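4. Equipment planning and procurement

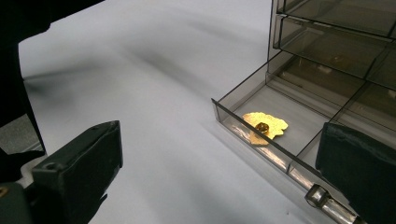 Figure 3. Drawer task: the lowest drawer of the tabletop organiser is open, with a gold-coloured item resting on its floor.

The drawer task shown in Figure 3 was one of the first to be costed at the Gilach site, and most of the purchasing rules set out in this section were first written for it. The organiser is of tinted, see-through plastic with stacked drawers and a metal handle fitting on the drawer front. Objects of this type are cheap to buy and costly to overlook in a budget. Thin plastic parts wear or crack under repeated handling, and a replacement bought some months later may differ from the first in drawer depth or handle shape. The plan therefore treated such items as consumables and required spares to be ordered together with the original.

Planning began in January with a list of tasks, against which each piece of equipment had to be justified. Requests that could not be tied to at least one task on the list were held over to the next round. The final list contained 97 tasks. Of these, 46 could be carried out with items already in the store, and the remainder called for new purchases, either of household goods or of parts for the grippers.

Quotations for the gripper parts were sought from two suppliers, Gronine and Misitz. Gronine offered the lower unit price but would not divide the order, so the full sum would have fallen within a single budget period. Misitz charged more for each finger assembly and agreed to deliver in two stages, with the second stage open to change until the first had been tested. The Misitz offer was accepted. The price difference was entered in the budget as a separate line so that it could be reviewed when the contract came up for renewal.

Finger pads were budgeted apart from the rest of the gripper. During the earlier Somogyi project they had been recorded under general repairs, and it was not possible afterwards to establish what they had cost in any one period. Under the present plan, pads are ordered in fixed batches and charged to the task group that uses them. The same rule applies to screws, mounting plates and cables.

Storage was the item most seriously underestimated. The store at Gilach was fitted out for around 388 small objects, a figure taken from the task list without allowance for spares. Shelving had to be added after the first delivery, and its cost was met from the reserve. Later plans at the site include spares in the storage estimate from the outset.

The revised budget was approved on 2019-05-27. It keeps the reserve at its original level and moves the purchase of further organisers, trays and containers into the first half of the period. Orders for the second stage of gripper parts are dealt with in Section 5, together with the terms agreed for returns and for the repair of damaged assemblies.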